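Brundeo to Open Repair Shop in Climovholm in September

CLIMOVHOLM — Furniture maker Brundeo will open a repair shop on Seppälä Street in September. The shop will take in tables, chairs and shelves of any make and expects to handle 300 pieces in its first year. 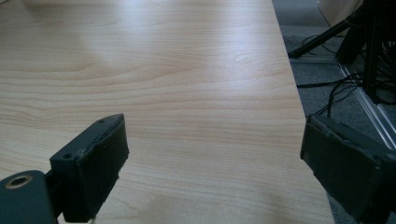 Most repairs will be finished within 90 days. "People kept asking us to fix things we didn't sell them," said Arash Fallahi, who will manage the shop. Drop-off opens at 8 a.m.

14 shares | 2 comments

Onni Lahtinen
Will you pick up from Nultow?

marit_k
Good — I have two chairs waiting.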